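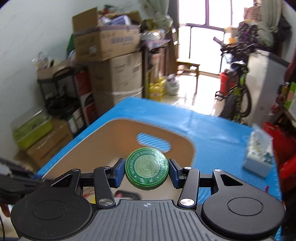
Rosside Allotment and Garden Society, Herb and Remedy Group

How to make a plain herb salve

Page looked after by Gwenllian Gronow. Last altered December 10, 2024, mostly to take out the bit about lard.

A salve is oil with herbs soaked in it, thickened with wax until it stays where you put it. Anyone who can make gravy can make one, and several members who can't make gravy have managed too. It won't cure anything much. It will make dry hands less dry, and it will give you something to hand over at Christmas that isn't a marrow.

These notes are for people who have a herb bed, a saucepan and one free evening, plus a good deal of patience beforehand while a jar sits on a windowsill doing nothing you can see.

What you need

Dried herb, enough to fill a jam jar loosely
A light oil, sunflower or olive
Beeswax, in pellets or grated off a block
A heatproof jug or bowl
A saucepan it will sit in without tipping over
A piece of old clean cotton for straining
Small tins or jars with lids, washed and properly dry
A spoon you don't mind waxing for life
Kitchen scales
Labels

On the matter of beeswax: pellets cost more and melt quickly. A block costs less and has to be grated, and it will take a good part of your grater with it. Sioned Bellis has a grater kept only for wax, which she bought new after her husband found the old one by way of a cheese sauce.

Choosing the herb

Calendula is the usual place to start. It grows like a weed at our site, it comes up again whether asked or not, and hardly anybody minds the smell. Plantain (the lawn sort) is free and there is far too much of it. Lavender is pleasant if you like lavender and inescapable if you don't.

People always ask about the bitter herbs. Wormwood and its relations are strong plants. Please don't put them in a first batch because you have read something stirring on the internet. The same goes for comfrey, and for anything you can't name with complete confidence. If you are pregnant, have sensitive skin, react to daisies and their many cousins (calendula is one of them), or take medicine for anything, have a word with a pharmacist first. The pharmacist in town is used to us by now.

Drying

Pick on a dry morning, once the dew has gone. In September this gives you a window between dew and drizzle of roughly one cup of tea, so have your basket ready.

Spread the flowers or leaves in a single layer somewhere airy and out of the sun. Airing cupboards work. So does the top of a wardrobe, provided you remember. They are done when they crackle. A herb that is nearly dry is wet, and water in the oil is how you grow something furry.

If you haven't the space for this, Lowri Jarman lends out her drying racks. Return them without earwigs.

Soaking the herb in oil

Fill a clean, dry jar loosely with the dried herb, crumbling the bigger bits. Pour oil over until everything is covered by a finger's width. Poke out the air bubbles with a skewer, top up, put the lid on and write the date on it. You will not remember the date. You will think you will.

Stand it somewhere warm for 5 weeks and give it a shake when you pass. Slip a paper bag over it if the windowsill is a bright one.

There is a quick method: stand the open jar in a pan of barely warm water over the lowest heat you have, for 8 hours, topping up the water. It works well enough. It also ties you to the cooker for a whole day and makes the house smell like a hot hedge. Never leave it and go out. Oil on a stove is not a thing to trust while you pop down to Torby for bread.

Straining

Line a sieve with the cotton, tip in the lot and let it drip into a jug. Then gather up the cloth and squeeze. Your hands will be very soft afterwards and so will the tap, the door handle and the dog.

Leave the strained oil overnight. If there is a cloudy layer at the bottom in the morning, that's water or bits. Pour off the clear oil gently and abandon the rest.

Melting and pouring

Weigh your oil. You want one part beeswax to five parts oil, by weight, for a salve that is firm in the tin and gives way under a finger. Use a little more wax for lips, a little less for feet. (Feet want a lot of salve and they want it quickly.)

Put wax and oil in the jug, stand the jug in a pan of simmering water, and stir now and then until the last of the wax has gone. Take it off the heat as soon as it has.

Now do the spoon test. Dip a cold spoon in, put it in the fridge for a couple of minutes, and press the result with your thumb. Too hard, add oil. Too soft, add wax. Melt again, test again. Marcelino Bastos once went round this loop so many times that he finished with furniture polish, and the society's bench has never looked better.

Line up your tins on something flat that you don't mind spilling on. Pour slowly. Don't move them until they have set, and don't put the lids on while they are warm, or drops form underneath and fall back in. A dip in the middle is normal. If it offends you, run a hairdryer over the top for a moment.

Labels and keeping

Write what is in it, all of it, and when you made it. "Green one" is not a label. We have a shelf of green ones in the shed and no one living can tell us what they are.

Kept cool and dark, a tin should be good for most of a year. If it smells of old crayons the oil has turned, and it should go in the bin. Clean fingers help.

Giving it away is your own affair. Selling it is another matter, with safety assessments and proper labelling rules, and the group can't take a stall of homemade salve at the summer fair until somebody has done the paperwork. Helju Strazds has the forms, and has had them for some time.

Washing up

Wipe everything with kitchen paper while it is still warm, before any water goes near it. Do not pour the leftovers down the sink. The sink in the society hut was unblocked last spring by a man from Edwards, who was very polite about it and charged accordingly.

Racks, spare tins and the big sieve can be borrowed from the hut on open mornings. Sign the book.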